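Workshop notebook, Odthorpe bench
June 17, 2018

Carrying on with the workstation strip-down for the Flistex job. Ticket is 1132 and the same number is on the bag of screws, so please don't tip that bag in with the general ones. I did that on the last job and spent most of a morning sorting threads.

Side panel came off with the latch, no tools. The hinge side was stiff and wanted lifting slightly before it would swing clear. Blew the dust out in the yard before bringing it back in. Most of it had collected under the front fan and along the bottom edge of the case, with a fair bit in the power supply grille as well. Fans all turn freely by hand. One has a slight tick when it slows down, so I have put it down for replacement on the parts sheet.

Order I am taking things out, for whoever does the next ones:

Power lead out, hold the button in for a count of ten.
Drive caddy.
Cards.
Memory.
Cooler, then processor, only if the job sheet asks for it.

The caddies on this make are good. Blue means you can pull it. The drive sits in the frame without screws and you can flex the frame enough to let it go, but go gently, the older ones get brittle and Mtshali charge silly money for spares. I have asked Fonurex for a price on a box of caddies and expect to hear in July.

Memory: 4 modules listed on the sheet, 4 GB each. Sheet says they all passed at intake. I will run them again overnight in the test machine, 2 at a time, and write the results on the back of the sheet. If any fail, mark the slot as well as the module, as we had a bad slot on an earlier machine and threw away good memory over it.

Paste: the old stuff had gone chalky. Isopropyl and a lint-free cloth, two goes. It will leave a bit of a shadow on the heat spreader whatever you do and that is fine. Don't scrape it with anything metal. Don't put the new paste on until the cooler is cleaned and sitting next to you.

Parts should go on the tray for checking off against the sheet and stay there until it is signed. Last time things went straight from the case into the bins and we lost a bracket.
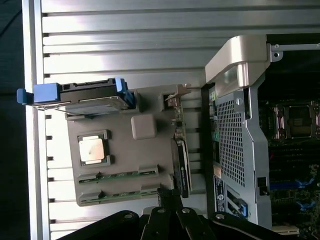
Does the hard drive have to come out of its caddy before it is wiped?

Leave it in. The wiping dock takes the drive caddy and all, and it saves wear on the plastic. Take it out only if the wipe fails and the drive is going for shredding, then keep the caddy and put it in the spares drawer.

Still to do:

Photocopy the job sheet, the original is getting grubby.
Find the short screwdriver. Last seen by the label printer.
Case needs a wipe down round the handle, there was old sticker glue on it. Try the citrus stuff before the strong one, the strong one dulled the finish on the last case.
Order more anti-static bags, large size. We are down to the last packet and the small ones don't close over a card with its bracket on.
Ask Flistex whether they want the side panels back with their asset stickers on or off.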